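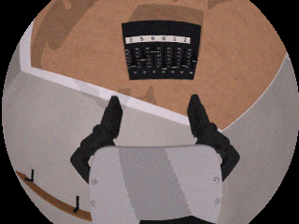

Lallo's gripper, open wide, and the slider box on the pretend table.

How do you teach a robot to move a slider?

2023-03-16
285 shares | 26 comments

Push your finger along the edge of the table. Easy! You probably didn't even think about it. Now imagine your finger has no feeling in it at all, and it can only move when somebody gives it a number. That is what life is like for a robot arm, and it's why the people at the Hillham shared workshop have spent so many evenings on one small job: getting an arm called Lallo to slide a slider up and stop it in the right place.

Lallo is a home-made robot. Remo Strebel started building it on his kitchen table in Grakness, and when the kitchen table was needed for dinner it moved to Hillham, where there is a proper bench and plenty of people who like to poke their noses in.

What's a gripper?

A gripper is a robot's hand. Yours has four fingers and a thumb. Lallo's has two fingers, and they do just two things: open and close. Look at how the black arms on each side bend, a bit like elbows. Those bendy parts are called a linkage. When a motor in the gripper turns, the linkage passes the movement along to the fingers and they swing in or out together.

You can make a linkage at home with strips of card and some split pins. Cut four strips the same length, pin them at the corners to make a square, and then push one corner. See how the whole shape leans over? One push has moved all four strips. (Ask a grown-up to make the holes – split pins are fiddly and scissors are pointy.)

Where is this table?

It lives inside a computer! The table, the floor and the gripper were all drawn by a program called a simulator. A simulator is a bit like a video game, only a rather fussy one. It has to know how heavy things are, how slippery they are and what happens when they bump into each other.

Remo loves the simulator because he can make as many mistakes as he likes. If the pretend arm whacks the pretend table, he presses a button and everything goes back to the start. A real arm that whacks a real table might snap a finger, and printing a new finger takes ages.

There's something else clever about it. The round view with the black corners is the sort of picture you get from a camera with a very wide lens, and the speckles are like the speckles real cameras make when they are struggling to see. Real robots often have to put up with fuzzy, bendy pictures like that. A robot that has only ever practised with perfect, sharp pictures can get terribly muddled when it looks at the real world.

Why sliders?

A slider is a handle that runs along a slot. Push it one way and something gets bigger or louder or brighter, push it the other way and it gets smaller or quieter or dimmer. Reynaldo Padilla brought in an old sound mixer, made in 1982, that he rescued from a skip, and Remo decided then and there that Lallo should learn to work one.

The box on the pretend table has seven sliders and a six-figure number across it, 259012. Can you find the highest slider? It's the third one from the left. The one right next to it is the lowest. Your eyes sorted that out in a blink, but a robot has to search through all the tiny dots of colour that make up a picture and decide which ones are handle and which ones are just the box. And there are those big dark shadows on the wood as well. You know a shadow is only a shadow. A robot has to learn that too!

Breaking it into little jobs

Nobody at Hillham tells Lallo to "do the slider". They chop the job into small bits, like this:

Find the box.
Find the right handle.
Move the fingers above it.
Go down gently.
Close the fingers.
Move along the slot.
Check where the handle is.
Open the fingers and back away.

Try it with a friend. One of you is the robot and must keep your eyes shut. The other gives the orders, and the robot has to do exactly what it hears and nothing more. Ask the robot to pick up a pencil. You'll be amazed how many orders it takes. When Remo and Reynaldo tried it in January they were still going after 20 minutes, mostly because Reynaldo kept saying "left" when he meant Remo's left and Remo kept grabbing the biscuit tin.

The tricky bit is stopping

Pushing is the simple part. If the fingers press too lightly, they slip off the handle. If they press too hard, the whole box skates across the table. So the program keeps asking itself questions, many times a second. Where is the handle now? Where should it be? How far is left to go? Then it changes the push a tiny amount and asks again.

Engineers call this feedback, and you use it all day long. Pour yourself a glass of water and watch what you do. You look at the water, you tip the jug a bit less as it gets near the top, you look again. That's feedback! Now you know why you spill it when somebody calls your name.

And the real Lallo?

The real arm is on the bench at Hillham with its motors in and its wires tied up out of the way. The motors came from Zwahlen, a little parts shop, and one of them still squeaks. Remo's plan is to copy the program over from the simulator and let the real fingers have a go at the mixer, very slowly to begin with, with Reynaldo's hand over the big red stop button.

Real sliders are stickier than pretend ones, so there will be more to fix. Remo has already cleared a shelf for the broken fingers.

26 comments | Share this page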